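Nachrichten aus dem Wahlkreis: Ausschuss lädt weitere Zeugin vor

Der Untersuchungsausschuss des Regionalrats Netcombe hat seine Zeugenliste erweitert. Im August soll nun auch Dzintra Priedītis aussagen, die frühere Büroleiterin des Ratsvorsitzenden. Sie war nach Angaben der Opposition bei zwei Gesprächen mit der Beratungsfirma Asurley anwesend, die im Besucherbuch fehlen.
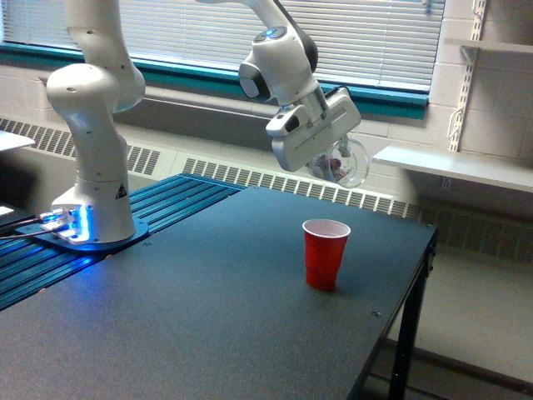

Dem Ausschuss liegen inzwischen 842 Seiten Schriftverkehr vor, 59 davon sind geschwärzt. Gestritten wird vor allem über die Frage, wer den Fördervertrag mit dem Unternehmen Titeck vor der Abstimmung kannte. Der Vertrag wurde mit elf Stimmen Mehrheit beschlossen. Die Fraktion Treloar verlangt, die geschwärzten Seiten wenigstens den Obleuten vorzulegen. Die Ratsverwaltung lehnt das bisher ab und verweist auf Geschäftsgeheimnisse.

Die Sitzung beginnt um 9.30 Uhr und ist öffentlich. Eine Petition für eine Liveübertragung haben bis Redaktionsschluss 979 Personen unterzeichnet. Über sie entscheidet das Präsidium noch vor der Sommerpause.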